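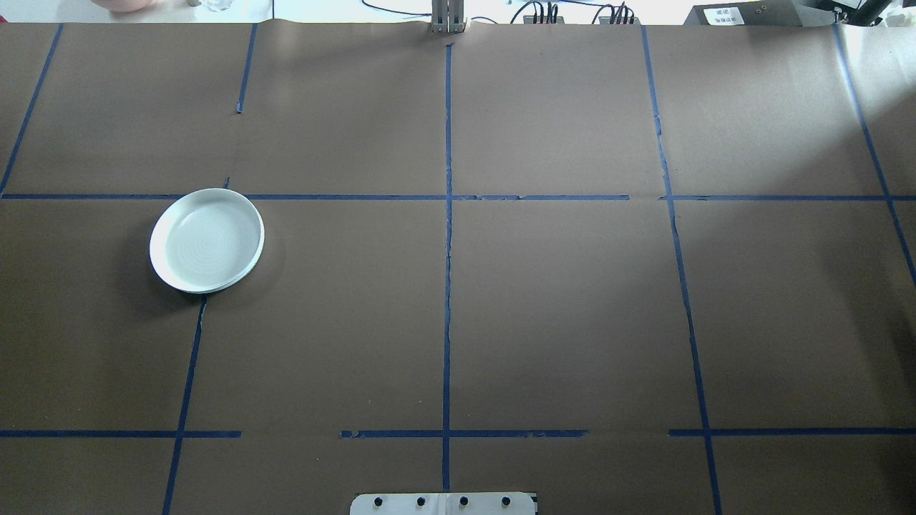

Deltameck sold our clinic on online self-booking this fall. Patients pick a slot, the front desk gets its mornings back, everyone's happy. I'm not so sure. A schedule on a screen looks as tidy as those blue tape lines on brown paper, but real visits land like the white plate there, right across a line. A med check turns into a chest pain workup and the next slot is gone.

The sales deck says 768 practices use it. Fine. How many still have someone fixing the calendar by hand at 5 pm? I asked. No answer yet.

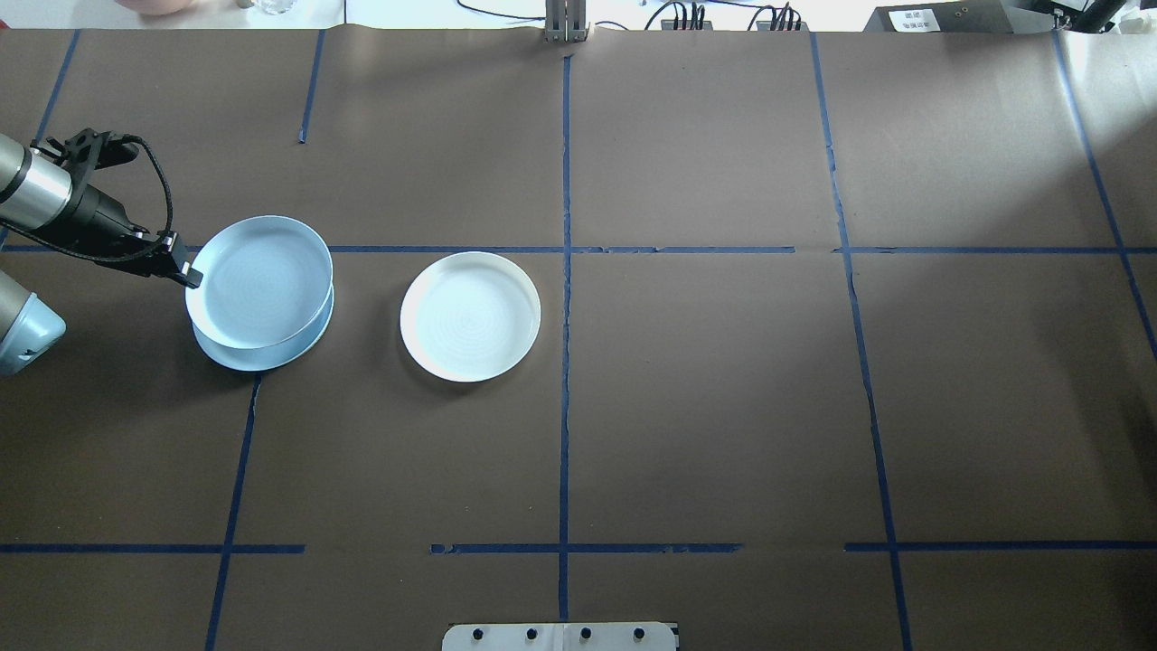

Dalia Lill replied that her office in Dellham got fewer calls in the first month, and that I should give it until November before complaining. Fair enough, but fewer calls could also mean people gave up.

My bigger gripe is visit types. We had more than 30, and the setup guy wanted them squeezed into a handful.

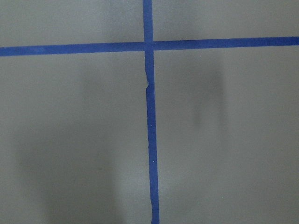 Four visit types is what he finally proposed: new, follow-up, physical, other. Cross two strips of tape on a gray surface and you've got the same system, slight tilt included. Guess which box the patients pick. I've asked for a 20 day trial with "other" switched off.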